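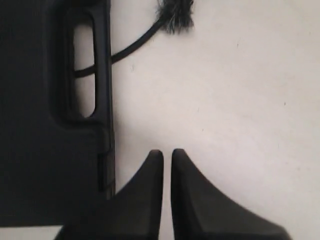

# Arm keeps nudging the object away when it comes in to grip. Is it our camera, our code or our approach?

**Posted by Charmaine Potgieter**, in School & Club Robotics

Hello everyone! I help run the after-school robotics club at Elmont and we're having a brilliant time this term, but we're stuck and I'd love some fresh ideas before the Crabtree challenge in January.

The task this year is "clear the bench". The arm has to look at a white surface, pick out whatever has been put on it, and move each thing into a tray. The team don't know beforehand what the judges will put down, so we've been practising with all sorts: rulers, mugs, pencil cases, a hard black case with a handle slot in it, bits of cable. We have a two-finger gripper with black fingers and a small camera on the wrist looking past the fingertips, and the students wrote the picking code themselves (I'm so proud of them, they'd never touched an arm before September).

Mugs and rulers are fine now. Our trouble is with anything big and dark, and anything with a cable. Two things happen:

- With a big black case, the arm finds the right-hand edge beautifully, lines up with it, then comes down a bit too far over and shoves the whole case sideways. Then it tries again from the old position, which of course is wrong by now.
- If a cable comes out through the handle slot and trails off across the white, the code decides the cable and the case are one enormous object and goes for the middle of it, where there's mostly bare bench.

We had a go with something furry on the end of the cable too, and that was the worst of the lot. The outline comes out different on every run, because the tuft is dark and pale grey all mixed up together.

We've got six students, four sessions left, and one arm between everybody. They all have a different theory! Is there something simple we should fix first?

---

**Declan Rudd**

Lighting. Get a lamp on it. Black on white should be dead easy, so if it isn't working your lighting is wrong. We used a desk lamp from each side and all our problems went away.

> **Charmaine Potgieter:** Thanks Declan! The bench is pretty evenly lit already but we'll try a second lamp next session, it can't hurt.

---

**Brenda Ackroyd**

Oh, this takes me back, we did the same challenge with the Kokby club and I loved every minute of it. You've got two separate problems, I think, so please don't let the students try to fix them with one change (ours did, and we lost a fortnight).

**The shoving.** Your fingers are black and so is the case. When the left finger passes in front of a corner of the case, a simple dark-or-light test can't tell where one stops and the other starts, so the edge seems to jump towards the gap between the fingers. Have a look at your saved pictures from just before contact and see if the outline has swallowed a finger. If it has, you've got two easy cures:

1. Mask the fingers out. They're bolted to the same wrist as the camera, so at any one opening they're always in the same part of the picture. Get someone to draw round them once for each opening you use, save that as a mask, and ignore everything inside it. Our students did this in a paint program in one afternoon and it was the most satisfying fix of the whole project.
2. Put a strip of bright tape on the outer side of each finger, if your rules allow it. Quick and ugly, and very good for showing younger ones what's going on.

Then make the arm look again after every failed grip! Don't let it reuse the old position. It's one extra line in the loop and it'll save you so much heartache.

Also, can your gripper open wide enough for the case at all? Ours couldn't get anywhere near it. The students worked out that the handle was the thing to go for: one finger through the slot, one finger outside the edge, close on the strip between them. It was wonderful to watch when it worked. If you go that way, open the fingers properly *before* you go down. If they're only slightly apart, the tips will land on top of the rim and push.

**The cable.** Thin things vanish if you shrink the outline a little and then grow it back by the same amount. Look up "erode" and "dilate" in whichever vision library you're using. Do that and the cable should drop out, leaving a nice solid case with a hole in it. Then compare with the original outline, and whatever has gone missing is your cable, so you get to find both from one picture. Start small with the shrinking or you'll lose your rulers too.

The furry end I'd treat as a blob. Blur the picture first so the pale strands melt into the dark ones, and don't chase the exact edge. And if your tray is big enough, I'd lift the case first and let the cable and the fluff follow along behind!

> **Charmaine Potgieter:** Brenda, this is fantastic, thank you! I've just been through the saved pictures with two of the students and the outline has swallowed the left finger in nearly all of them. There was actual cheering. They're drawing the mask now.

---

**Jerome Ignacio**

Agree with Brenda on the mask. One thing to add: look for tiny specks on your white surface. We had dust and pen marks being picked up as objects, and our arm spent a whole heat politely trying to collect a dot. Ignore anything under a certain number of pixels. We settled on 163 after a lot of arguing, but yours will depend on the camera and how high it sits, so try a few values with an empty bench and again with your smallest real object.

Are you on the Protorlow kit or something home-made? If it's Protorlow I can send you our mask script, it's messy but it runs.

> **Charmaine Potgieter:** Home-made, but yes please, the students would love to see how another team did it. We've got specks as well, now you mention it. I'll report back after the next session!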